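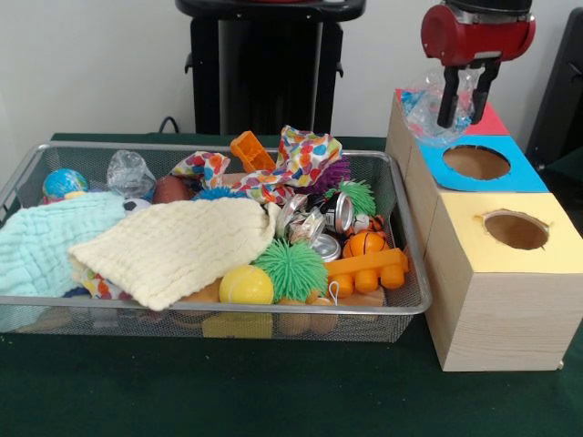

Skaltwood Tenants Group Questions "Wishful Recycling" Claims Ahead of October Contract Vote

SKALTWOOD, July 1, 2020 – The Skaltwood Tenants Group today asked the city to hold off on a new single-bin recycling contract with the hauler Movness until the company shows where the material goes.

Movness says its plan will let residents put paper, bottles, soft plastic and old towels in the same bin. The group has read the 143-page proposal and found nine pages on sorting. None of them names a buyer for towels or plastic bags.

"We have been told before that everything gets recycled," said Chang-ho Geum, who chairs the group. "Then we asked for the receipts, and there weren't any. If somebody is buying mixed cloth and bottle scrap from this town, I would like to know who."

The group surveyed 562 households in the Liapis and Plallov neighborhoods this spring. Residents were asked what they put out when they weren't sure an item belonged. Toys and worn-out towels came up again and again, along with crumpled plastic. Most people said they hoped someone down the line would sort it out.

Movness has described that habit as "strong public engagement." The group has doubts about the phrase. A bin full of things that can't be sold is trash with a longer drive, and residents would pay for the drive through a contract that runs 10 years.

The group is asking for three things before the October vote: a list of buyers by material, a yearly outside audit, and a rule that loads sent to the landfill be reported as landfill. Movness has offered a tour of its plant instead.

"I'll take the tour," said Kha Phùng, a Plallov resident who helped run the survey. "I still want the list – a clean floor and a nice talk won't tell me what left on the truck."

Copies of the survey questions and results are available at the group's office on request.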